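Resources > Clubs > Kit reviews > Software

Plotbridge kitchen simulator, reviewed after a semester of robotics club

We've been running Plotbridge with the Plemthorpe robotics club since the fall, and I have been promising the other coaches a proper write-up for weeks, so get comfortable. The short version is that I love it, my students love it, and I have a list of complaints anyway.

For anyone who hasn't met it, Plotbridge is a simulator with a kitchen in it. You get a robot arm, a room and a pile of household objects, and students write the code (or drive by hand, to begin with) to get things picked up and put somewhere else. We came to it from a shelf of tabletop arms that needed new servos every time somebody got excited. I still have a soft spot for those arms! But we had two that worked and a room full of students, and you can do the math on how much time each team got.

Setup first. We installed it on the school's desktop machines, which are not new. The install took me 35 minutes on the first one and then went much faster once I stopped reading every screen. You want a separate mouse. Trying to orbit the camera on a trackpad is miserable, and one of my ninth graders gave up on it in the first meeting and went home to fetch his own.

The lessons that come with it are good up to lesson 3 and then there's a jump. One minute you're opening and closing the gripper, the next you're expected to understand frames of reference, and the handout gives that half a page. Gangadharan Murthy, who coaches with me, wrote a bridging exercise where the kids act as the arm and follow each other's commands with their eyes shut. "Left" turned out to be a very popular argument. After that the wrist frame and the room frame made sense to nearly everybody, and I'd suggest doing something similar before you touch lesson 4.

What I like best is the views. You can look through the gripper or stand back in the room, and switching between them teaches more than my whiteboard ever has. Students who swear their arm is lined up perfectly will go to the room view and find it's over the wrong bit of counter. The gripper view has its own trap – fruit looks strange end-on, and a team that has only ever thought of a banana from the side has to rethink where the fingers should go.

The task that really got them going was fruit off a plate. It sounds like nothing. Team Rai (they named themselves, don't ask me) wrote a lovely approach routine and then spent two meetings on the last little bit of travel. Do you come straight down? Do you turn the wrist first? How wide do you open? Usha Suvarna, one of our juniors, kept a log of every attempt and what she had changed before it, and by the end of January her team's score on the practice task was 93, which had them shouting loud enough that the chess club came in to look.

Now the complaints. The score screen gives you a number and hardly any clue how it got there. Saving is clumsy: each student ends up with a folder of files with nearly the same name, and there's no way to add a note to one. The plates are very white and so is the marble, and on our old monitors the small plate almost disappears until you turn the brightness down. I'd also like more rooms. The kitchen is a good-looking one, though after a semester we could all walk around it blindfolded.

Would it suit a smaller club? I think so. We share it among 30 students, two to a machine, one on the keyboard and one calling out what they see, and then they swap. The Futthorpe club runs it with far fewer and lets everybody work alone, and their coach is as happy with it as I am. Middle schoolers could do the hand-driving lessons without any code at all, and I'd be tempted to stop there for the first year.

We're going on with it next year and keeping the two real arms out on the bench as well, so that the teams can try an idea on both. If you have a good exercise for teaching grasp angles, please send it over – I'm collecting them. 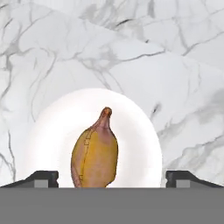 Gripper view, banana on the plate

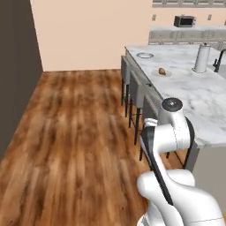
Room view, from the stool side of the island

Page last changed: 7 Sep 2022

Contact the club coaches | © Plemthorpe Robotics Club | Back to top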